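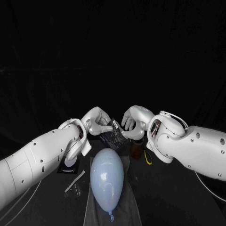
Sheet mask keeps sliding off practice balloon, how to stop it?

Posted by Sandra Hollis in Skin Care and Beauty Training

I am taking the evening facial course in Gistville. One of the exercises is to open a sheet mask pouch, unfold the mask, lay it on an inflated balloon and get the eyes, nose and mouth to sit where they should with no air pockets. The balloon takes the place of a client's head. We do it on a folded towel at a table and we are graded on alignment and on how much serum ends up on the towel.

My results so far:

With the balloon blown up hard, the mask touches at the forehead and the nose and lifts everywhere else. When I press the cheeks down, the chin comes up.

With the balloon soft, the mask lies better but the balloon rolls as soon as I let go with one hand.

In both cases the serum runs down the sides within a minute or so, and after that the whole mask creeps toward the table.

The balloons are 11 inch, plain latex, from a bag of 50. The masks are ordinary folded ones with a backing film. I have tried a bowl under the balloon and it helped with the rolling, but bowls are not allowed in the assessment, only a towel. The assessment is on a Tuesday in February and I would like to stop wasting masks before then.

Is there a correct inflation size, and which part of the mask should go down first?

Santoso

Inflation first. An 11 inch balloon filled to its rated size is much wider than a head and nearly round. Stop well short of that. You want an egg shape with a definite long axis, firm enough that a fingertip leaves a shallow dent that comes back immediately. If the dent stays, add air. If there is no dent, let some out. Tie it close to the neck so the knot is small.

Orientation: lay the balloon lengthwise with the knot pointing toward you. The knot is the chin end and the rounded top is the forehead. Keep this the same every time. If the knot faces sideways, you have no reference for the center line and the nose will drift.

Towel: fold it into a long strip, wider than the balloon's contact area. Press a shallow groove down the middle with the side of your hand before you set the balloon on it. A flat towel does very little. A groove stops most of the roll and is still only a towel, so it should be within your rules, but check.

Set out everything before you open anything. Scissors go upright in a cup with the handles up, on the side of your cutting hand. Packets lie flat on the other side. Have a place for the empty wrapper, as it will be slippery and you do not want it near the balloon.

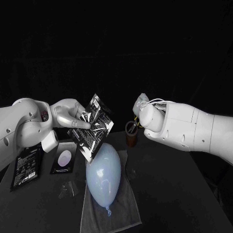

Hold the packet by the upper corners and tap it so the liquid drops to the bottom before you cut. Cut the top edge straight across in one pass. If you tear it, the opening is usually narrow on one side and the mask comes out twisted.

Before unfolding, draw the folded mask up against the inside edge of the packet and let it drain back for a few seconds. Most of your running problem is surplus serum. A mask that drips is too wet for latex, which absorbs none of it. Skin is more forgiving in this respect.

Then place in this order:

1. Forehead edge, centered on the long axis.
2. Bridge of the nose, light touch only.
3. Chin, with the lower edge stopping just short of the knot.
4. Cheeks, both hands, from the nose outward.

Peel the backing film after step 4 if it is on the outer side. One hand stays on the upper edge while the other works on the cheek. Most people let go of the forehead too early, and then the chin correction pulls everything down.

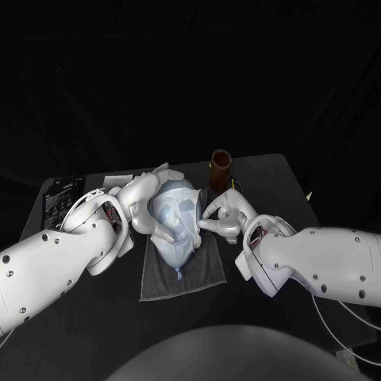

One hand close to the cheek, knot just below the chin.

Foda

Wipe the balloon with a damp cloth first. New ones have powder on them and the mask floats on it. Worked for me in Zeddale, same kind of course. Also buy the cheapest masks you can find for practice, the brand makes no difference on a balloon.

Sandra Hollis

Thank you both. Groove in the towel and less air fixed the rolling. Draining the mask took care of nearly all of the creep. I had been starting at the nose, so the order was wrong as well.

One remaining point for Santoso: the side slits near the jaw still gape on my balloon. Should I overlap them or leave them open?

Santoso

Overlap them, upper flap over lower, and smooth toward the ear position. If they gape by more than a finger width, the balloon is still too big for the mask. Let out a little air and try again before you blame the slits.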